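Kapitel 4
Der Wurf und seine Umgebung: Warum der Platz mitspielt

Wer zum ersten Mal auf der Tribüne eines Baseballstadions sitzt, wundert sich vielleicht, dass die Felder so verschieden aussehen. Beim Handball ist die Halle in Norkow genauso lang wie die in Tedthorpe, und niemand käme auf die Idee, das zu ändern. Im Baseball dagegen sind nur die Maße des Innenfelds streng festgelegt (die 90 Fuß zwischen zwei Bases kennen Sie ja schon aus Kapitel 2), während das Außenfeld von Ort zu Ort recht eigenwillig ausfallen darf.

Für den Pitcher hat das Folgen, und um die soll es auf den nächsten Seiten in aller Ruhe gehen. Femke Jansen, lange Jahre Trainerin in Kendness, ließ ihre jungen Werfer vor jedem Auswärtsspiel erst einmal am Zaun entlanggehen, einmal ganz herum, bevor überhaupt jemand einen Ball anfassen durfte.
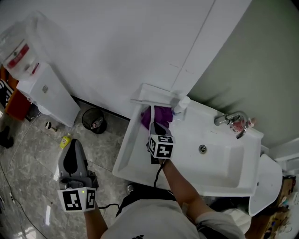
Wie weit ist es zur Ecke im linken Feld? Woher weht der Wind? Und wie griffig ist eigentlich der Hügel? Solche Fragen klingen harmlos, aber sie entscheiden mit darüber, ob man einen hohen Fastball wagt oder lieber tief bleibt und auf Bodenbälle hofft.

Wir beginnen in Abschnitt 4.1 mit der Luftdichte und dem Flug des Balls, sehen uns danach die Zäune an und kommen schließlich zum Boden. Legen Sie sich bitte die Spielbögen aus Nyanda bereit, wir brauchen sie schon bei Aufgabe 12.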